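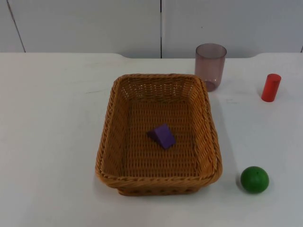
Figure 4. Table layout with the purple wedge in the basket.

4.2 Laying out the table for the sorting routine

The Nikard arm runs its sorting routine from a saved table layout. Set the layout by hand the first time, then save it under a name. You need the basket, the cup and the block set from the Grorwood accessory box.

1. Press Hold on the control box and wait for the light to turn steady.

2. Wipe the tabletop with a dry cloth. Light scuffs do not affect the camera.

3. Place the basket in the middle of the table, with a short side facing you.

4. Put the purple wedge inside the basket, lying on one of its rectangular faces.

5. Stand the cup upright behind the right rear corner of the basket. It may sit close to the rim, but leave enough space for a fingertip.

6. Stand the red cylinder on end, well to the right of the cup.

7. Set the green ball to the right of the basket, near the front corner. Let go only when it stays put.

8. Leave the left half of the table clear. The arm uses this side for its first move.

9. Open Layouts in the Ki app, tap Capture, and type a name of up to 45 characters.

Note: The app stores up to 223 layouts. When the list is full, Capture is grayed out until you delete one.

Note: If the cup is not found, turn on the overhead light and capture again. A translucent cup is harder to detect than solid colors — the Prurkska opaque cup can be used in its place.

CAUTION: Keep hands and sleeves off the table once Hold is released. The arm may start without a sound.

CAUTION: Do not put anything heavier than 400 grams in the basket during this routine. The arm will stop and show error 223.

To change a saved layout, press Hold, move the objects, and tap Recapture. The old version is replaced.

Section revised 10/10/20, S. Moya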